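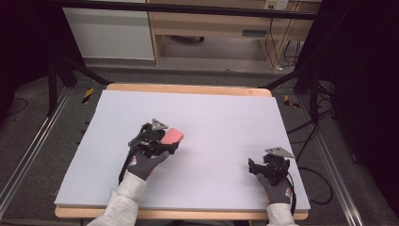

A small block held over a white board.

Stillo began as a level that Daryna Antoniuk could not finish. She had built it herself, on a free evening in September, out of ramps, weights and one glass of water that had to reach the far side of a kitchen without spilling. She worked on it until 3 a.m. and then sent it to Benedetta Pellegrini with no instructions. Pellegrini solved it before breakfast by knocking over the refrigerator.

The two of them now run Bilyk, a studio with a staff of six, and the kitchen is the first room in the finished game. The refrigerator still falls over. Antoniuk wanted to bolt it down for a long time and lost the argument.

Stillo is a physics puzzle game about moving liquids through houses. Each house has a leak, a tank or a bathtub somewhere near the top, and something at the bottom that needs filling. Players get pipes, gutters, buckets, string and whatever furniture is already in the room. Water has weight, so a full bucket will drag a shelf down and an empty one will swing. Later houses add oil, which floats, and syrup, which takes so long to arrive that players tend to start a second machine while they wait.

The simulation runs on Elero, an engine Pellegrini wrote for an earlier project that was never released. It was made for sand. Getting it to handle water took 2 years, and she says most of that went into the surface, the thin layer where a puddle decides whether to spread or hold. "Players forgive a splash that looks wrong," she says. "They don't forgive a glass that empties itself."

The editor is the same one the studio uses. During the test period players shared 3012 houses, and Antoniuk has tried most of them. Her favorite is Stadenent, a narrow building with a single staircase and no pipes at all, where everything has to be carried down by a chain of teacups. It can be solved in one way that she knows of. The builder has hinted at another.

Not all of it works. The camera struggles in small rooms, and string still snags on door handles – a fault that a few players have started using on purpose. Pellegrini has a fix ready and has not decided whether to put it in.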